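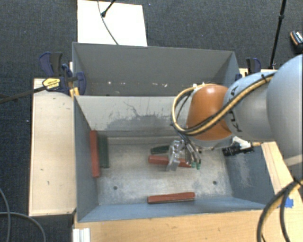

Page 34

Unit 6. Cable faults in bin picking
Notes: Inese Kairys

The Nustberg cell ran block transfers between two bins with a KUKA arm. Cables for the gripper were routed outside the wrist, looped past the joint and tied near the upper link. On cycle 3,000 the controller reported loss of the gripper signal and the arm stopped above the bin.

First diagnosis: worn connector. The connector was replaced and the fault returned after 85 cycles. It appeared only when the wrist turned past 123 degrees, usually on picks close to a side wall. One conductor had broken inside its jacket, at the bend next to the tie. The jacket showed no damage.

Points to note:
A continuity test at the home position will pass. Repeat it through the full wrist range.
The stop was a program response — not a safety function. Lock out the cell before reaching into the bin.
Do not tighten a tie to take up slack. The slack is needed for rotation.

For September: read the Jernham fault log and mark the first entry that points to the cable.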